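Why Shiny Things Have a Bright Spot

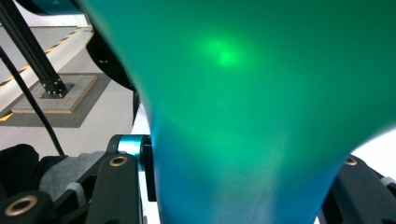 By Nadhirah Chong
Science Corner, Jamivgate Kids
December 14, 2019

Look at something shiny and curved. It could be a spoon, a doorknob, a holiday ornament or a ripe apple. Somewhere on it you will find a bright spot. The smooth teal surface at the top of this page has one too, and its spot glows lime green. The color around it changes as well, from deep green to turquoise to blue.

What makes the spot? Why does one thing show so many colors? To answer that, we have to start with light.

Light travels in straight lines

Light leaves a lamp or the sun and goes straight until it hits something. Then it can do a few different things. Some of it can bounce off. Some of it can soak in. If the thing is clear, like a window, some of it can pass through.

You see an object when light bounces off it and goes into your eye. With no light at all, you can't see anything, even with your eyes wide open.

Smooth bounces and rough bounces

Think of a rubber ball. If you throw it at a smooth wall, you can guess where it will go next. If you throw it at a pile of rocks, it might go anywhere.

Light acts in much the same way. When it hits a rough surface, such as a brick or a wool sock, it scatters in all directions. We call that a matte surface. It looks dull and has no bright spot.

When light hits a very smooth surface, a lot of it bounces off in one direction. We call that surface glossy. If your eye is in the path of that bounce, you see a bright patch. Artists and scientists call the patch a highlight. A highlight is a small, blurry reflection of a lamp, a window or the sun.

Some surfaces are partly smooth. Their highlights have soft edges. This in-between kind of shine is called satin. Satin paint is often used on walls and doors.

Why curves matter

A flat mirror sends all the light from one lamp off at nearly the same slant. A curved surface is different. Each part of it faces a slightly different way, so each part sends light to a different place. Only a small part is tilted just right to send the lamp's light to you. That is where the highlight sits.

If you move your head, the highlight moves too. A new part of the curve is now tilted the right way. Your friend standing next to you sees the highlight in a different place than you do.

Where the other colors come from

An object's own color comes from the light it does not soak in. A green cup soaks in most of the red light and sends back green.

But the color we see can change from one side of an object to the other. The side facing the light looks brighter. The side facing away looks darker. Light can also bounce off other things first. Put a white egg next to a red book, and the egg may look a little pink on that side.

Some paints and coatings are made to change color when you look from a new angle. A soap bubble does this too. Its skin is so thin that the light bouncing off the outside mixes with the light bouncing off the inside, and the mixing makes colors.

Try it yourself

You will need:
A metal spoon
A small flashlight
A sheet of paper
A dark room

1. Put the spoon on a table with the round back facing up.
2. Turn off the room light and shine the flashlight on the spoon from one side.
3. Find the highlight. Keep the flashlight still and move your head slowly to the left, then to the right. Watch where the highlight goes.
4. Hold your head still and move the flashlight.
5. Shine the light on the paper. Can you find a highlight there?
6. Crumple the paper and try again.

Do not shine the flashlight in anyone's eyes.

Words to know

Glossy: smooth and very shiny
Highlight: the bright spot on a shiny surface
Matte: dull, with no shine
Reflection: light that bounces off a surface
Satin: a soft shine, between matte and glossy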